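Stone counters, the quick version

Had a lot of mail on this after the grout page so here goes. Typed fast, sorry.

Daily wipe. Warm water, one drop of dish soap, soft cloth. Rinse the cloth, wipe again. Dry it. Skipping the dry is how you get that cloudy film, and then people go buy polish they dont need.

No vinegar. No lemon. No bathroom spray either, most of them are acidic and marble hates it.

Oil spots: baking soda and water, thick like peanut butter. Spread it on, cover with plastic wrap, leave overnight. Scrape with an old plastic card. Still dark? Do it again. Mine over by the stove took three rounds.

Corners chip first. Don't set cast iron down near one, and don't drag anything heavy off the edge. 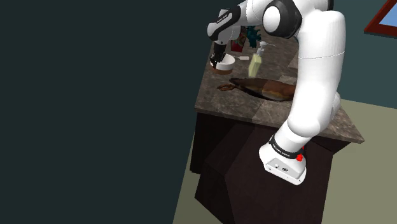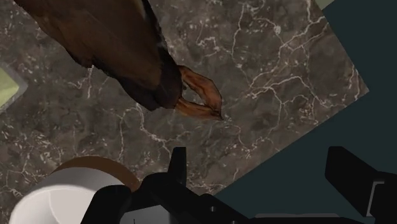
Ronja Brekke wrote in to say the overnight paste did nothing for her until she poked a few holes in the wrap, so it could dry out as it sat. Her stain was olive oil, a month old at least. Two nights and gone. She also says skip the paste on a fresh spill, just blot, never rub, rubbing only pushes it around.

OK good, adding the holes.

Water test for sealer. Few drops on the stone, wait 30 minutes, wipe. Dark patch underneath means time to reseal. Beads up, leave it alone. I test every 6 months, June and then agian after the holidays.

When you do seal: thin coat, wipe off ALL the extra before it dries. Sticky haze otherwise. Window open. Keep food off till the time on the can is up.

Dull ring from a glass of juice is etching, not a stain. Paste won't touch it. Call a stone person for that one.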